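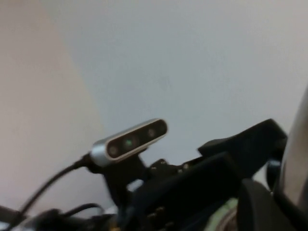
Brullcombe Kitchens List
Subject: Re: big pots on tile counters (long, sorry)
Fri 7 September

Hi all,

I've been meaning to answer this one for days and kept getting pulled away, first by the tomatoes and then by my sister's dog, who stayed with us much longer than the weekend we agreed on. Anyway! I'm quoting the original so everybody knows what I'm going on about:

> Hello everyone, I joined last month and have been reading quietly.
> We just moved into a house near Rorngate with tile counters in the
> kitchen, the old square kind, and I can't decide if I love them or
> want them gone. My main worry is the heavy stuff. I make stock in a
> very large pot and I'm scared of cracking something. Also, where on
> earth do you all put the lid while you're cooking? Mine ends up in
> the sink, or balanced on the toaster, and it drips everywhere. And
> is polished stainless worth the trouble? My mother-in-law is passing
> hers along and it shows every fingerprint.
> Thanks for any help!

OK so first of all, welcome, and please don't tear out the tiles yet. I was all set to rip ours out when we bought this place. I had samples on the windowsill and everything. Then I lived with them through one canning season and changed my mind completely. Ours are pale green squares, and I will admit that the green was a lot to take in at first. Now I think I'd miss it. It's cheerful in February, when nothing else is.

About cracking: in all the time we've been here I have chipped exactly one tile, and that was with a cast iron skillet that I flat out dropped. A stockpot set down like a normal person would set it down is fine. What I would NOT do is drag it. Grout is sandy stuff and it will put little scratches on the bottom of the pot, and then you'll be muttering about the pot and the counter both. Lift, set down, done. If it's full, get a second pair of hands or ladle some out first. I use a folded towel under anything that comes straight off the burner, mostly out of habit from my grandmother's kitchen.

The lid question is the one I really wanted to get to, I have feelings about this. Get a lid holder! One of those stands that lets the lid sit up on its edge. I held out against buying one for the longest time, it seemed like a silly thing to spend counter space on, and now I get grumpy if somebody moves it.
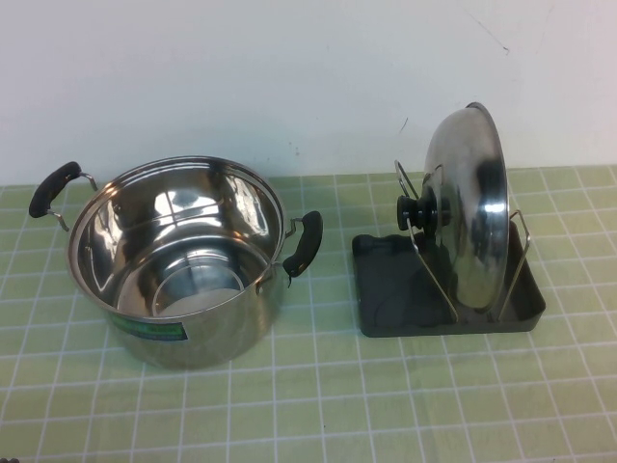
I keep mine to the right of the pot with a bit of clear tile in between, so I have somewhere to put a spoon down and my hand isn't reaching over anything hot. Mine is a plain dark gray one, came from the hardware counter at Nanach, and it lives on the counter full time now. The domed lids are the worst for rolling off things, so if your mother-in-law's has a dome I'd move the holder up to the top of your shopping list. Drips do still run down to the bottom of the holder, by the way. I lift it and wipe under it when I'm cleaning up, otherwise you get a ring on the grout.

Now, polished stainless. Yes it shows fingerprints. It shows everything, the window and the ceiling light and my face at six in the morning. Mine picks up the green of the tiles too and I've gotten fond of that. For day to day I just use dish soap, hot water and a soft cloth, and I dry it right away. For the white chalky bloom on the bottom, a splash of vinegar warmed up in the pot for a few minutes. Please no steel wool, I did that once to a saucepan and it has looked foggy ever since.

Check the handles while you're at it. On mine they're black grips held on with bent wire brackets, and if yours are built the same way it's worth giving each one a wiggle before you trust it with a full batch of stock. I'd also keep grips like that away from the flame if you have a gas stove. We have an old Araya range with burners that run hot on one side, so I turn the pot until the handles sit over the cooler part.
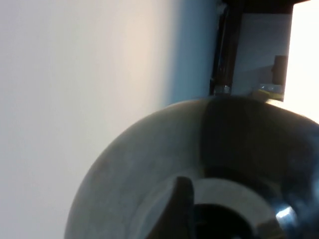

Oh, and paint. You didn't ask, but you will, everybody with tile ends up asking! We went with a plain off-white on the walls and I'm glad we did. It changes all day long depending on the light. I tried a mint first to "match" and it looked like a dentist's office. The off-white gets along nicely with dark brown wood too, if you've got any of that in the house.

As for grout, I do it once a year in September after the canning is finished, baking soda paste and an old toothbrush, with the radio on. It's a dull afternoon but it's only the one. I seal it afterward and leave it alone overnight. A couple of folks on here swear by steam, and I'd love to hear how that's held up for you, I've been nervous that it would loosen things.

One more question from me to the group while I've got your attention: does anybody have a good way to store a really tall pot? Mine doesn't fit in any lower cabinet with the shelf in, and if I take the shelf out I lose the spot for the baking sheets. Right now it just stays out on the counter, and I don't mind looking at it, but my husband keeps dropping the mail in it. I found the gas bill in there on Tuesday.

Also I still have that stack of spare canning lids if someone over Rorngate way wants them, regular mouth only. Write to me off list and I'll leave them on the porch.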